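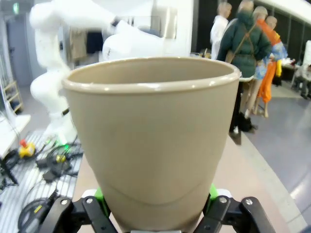
Make them do the boring jobs first, one of our old members told us when we were picking this year's project, and we wrote it on the whiteboard and left it there.

SKURNDALE, 05/10/2019 — I'm writing this as the person who runs the Studis robotics club at Yoon College, and I'm very happy to say that we're taking part in the Prorkimis student challenge this season! Prorkimis is a contest for clubs like ours, and the theme is tidying up. Teams get a tabletop, a robot with two arms and a bunch of household things (cups, baskets, cardboard tubes, that sort of stuff), and the robot has to put everything where the task card says it goes.

If that sounds easy, come and try it. A plastic cup is light and tapered, so if the fingers close too low it can tip, and if they squeeze too hard you get a bent cup and a lost point. Our students have been working on exactly this since the start of the semester. They've logged 580 practice attempts so far, and every one of them gets a line in the shared notebook, including the ones where all anybody wrote was "why."

We have 32 members this year, our biggest group yet. They come from engineering and computer science, sure, but also from nursing, graphic design and one very stubborn corner of the history department. Half of each session goes to driving the arms by hand and half to writing and testing code, and people swap over at the break so the same students don't end up glued to the keyboard all semester. The history folks are the best drivers. I have no explanation for it and the engineers are sore about it.

The part I'm most excited about is the two-handed round. One arm works at the basket while the other takes care of a cup, and the code has to keep them out of each other's way. Last year our club skipped that round completely. We're going for it this time, and we've changed how the arms take turns — the first version was so polite that both of them stopped and waited for the other to go.
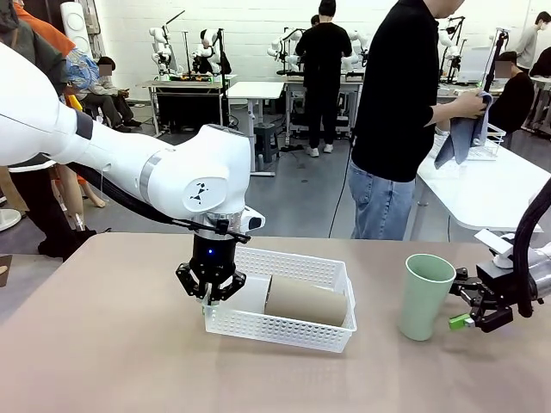

Do students need to know how to code before they join? Most of our new members had never written any code, and we teach it from scratch in the first few weeks.

We pay for all this with a college activity grant of $2,000 plus whatever we raise on our own. The fall bake sale and the repair table (bring us your broken toaster!) have added $1,480 to that, which covers spare fingertips, cables and the entry fee. A big thank you to everyone in Skurndale who bought a brownie or trusted us with a toaster.

The first scored round takes place later in October, with the two-handed round after it. Each team gets three tries per task card and the best one counts. We won't see the cards until the morning of the round, so the students are practicing with cards they made up for each other, and some of those are mean. "Stack everything, smallest at the bottom" has a fan club and a much larger group of enemies.

Visitors are welcome at our open practices, kids included, and you can sit as long as you like and ask as many questions as you want. Yoon students who would like to join can still sign up through the end of October, in any major and any year. Just stop by a practice and tell us you're new.

For interviews or to visit with a class, contact the Studis robotics club through the Yoon College student activities office in Skurndale. Please give us a few days' notice for groups so we can set up extra chairs.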